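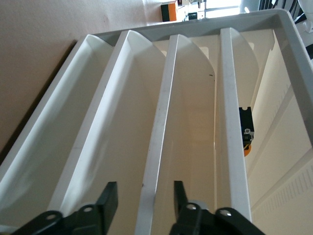
Teaching the arm: questions we get asked

We run the demonstration sessions at Rallberg, where people come in for a morning or an afternoon and show a robot arm how to handle small parts. Most of the questions below reached us by email, and a good few were asked over the kettle. If yours is missing, do write in and we'll add it when we next tidy the page (the last big tidy was in August).

Do I need to know anything about robots before I come?

Not a thing. Some of our steadiest demonstrators had never touched one before their first session. If you can pick a button out of a sewing box without upsetting the rest, you already have the sort of patience we're after, and we'll sit with you until the controls feel familiar.

What is the difference between hand guiding and remote control?

With hand guiding you take hold of the arm itself and move it through the job, a bit like helping a child with their handwriting. With remote control you sit at the desk and work a pair of handles, and the arm copies you. We use the Surora handles for this and most people get on with them very well, although they're a touch stiff first thing.

We start everybody on hand guiding because it gives you a feel for how far the arm can reach and where it doesn't like to bend. After that you'll mostly be on remote control. Your own hands are then well out of the way of the wrist camera, and that makes for much cleaner recordings.

What will I be asked to pick up?

Small electrical bits, for the most part. The parts task has a capacitor, a push-button switch with a green cap and a little orange box with a round hole in it, and they lie on the grey table while you work. The other task is the slotted tray, which is a slower business altogether, as there are long white dividers on either side of you and it's easy to brush one on the way in. Go down straight and come up straight, and take your time!

Does it matter how I pick things up?

It does, rather. Try to open the fingers before you get to the part, come in with one either side of it, and close gently. Anything round wants gripping across its middle, or it may roll off the moment you touch it. If a part is lying at a slant, turn the wrist to match it first and then go down. Please don't nudge it straight with a fingertip, tempting as that is, because the arm will learn to nudge as well and we'll all be stuck with it.

The box is the one people ask about most. Take it by two opposite sides and lift it clear before you start moving across.

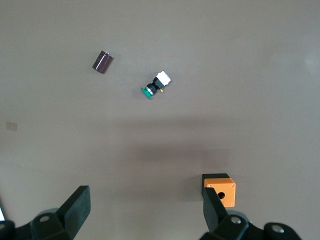

What if I drop something or make a muddle of it?

Then you'll be in very good company. Press the grey pedal to stop the recording, say "scrap" so that whoever is at the desk can mark it, and put the part back wherever you like. A small wobble that you recovered from is a different matter and we would love to keep it, as the arm needs to see how a person gets out of trouble as well as how they avoid it. If you aren't sure which sort yours was, leave it in and make a note on the sheet.

Should I put the parts in the same place every time?

No, please do move them about. Turn them round, swap them over, put one nearer the edge. If every demonstration starts from the same spot, the arm learns the spot and gets quite lost when something has shifted.

How many demonstrations do you need?

More than you'd think, I'm afraid. We are hoping for 2,000 on the parts task and we have 538 that passed checking at the time of writing. The tray is further behind, so if you have a steady hand and don't mind going slowly, tell us when you book.

How long is a session?

Two hours, with a proper break halfway. Your eyes get tired from watching the screen well before your hands do, and tired demonstrations tend to be hurried ones.

Is it safe to be near the arm?

The arm moves slowly while anyone is demonstrating, and there is a stop button within reach of both the chair and the table. Tie back long hair, take off dangly bracelets, and keep your fingers out from between the grippers even when they're wide open. If you want to reach in and move a part, press the pedal first and wait for the tone.

What happens to the recordings?

They go to Todamus, our checking and labelling system, where we watch each one through and trim the ends. The good ones are then used to train the arm on the Lozano bench next door. Your name isn't stored with them, only a session number.

Can I see it try the job by itself?

Yes, and we hope you will. Ask at the desk at the end of your session, and if the Lozano bench is free we'll happily set it going for you. It's slow, so bring your tea.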